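Ornum bag-handling set, student robotics project
Maintainer: Houda Tazi. Released Dec 6, 2023.

The set holds 300 episodes of clear plastic bags on a wooden bench.

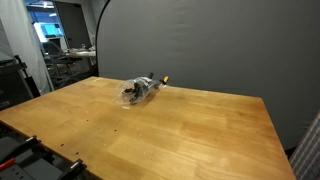
Can the data be used for coursework?
Any student enrolled in the Rulelby unit may use it, with the set cited in the report.

Episodes are stored one per folder, with colour video and joint states.

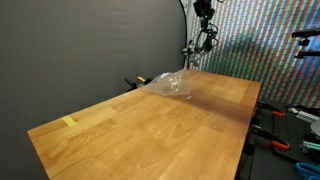 Labels are plain text. Nine episodes lack a grasp label and are listed in missing.txt.

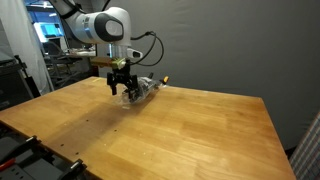

Which split should be used for marking?
Use the test split, folders 290 to 300.

Wrist video is stored separately.
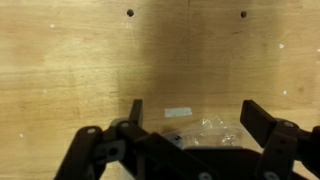

Timestamps are in milliseconds. Send corrections to the maintainer.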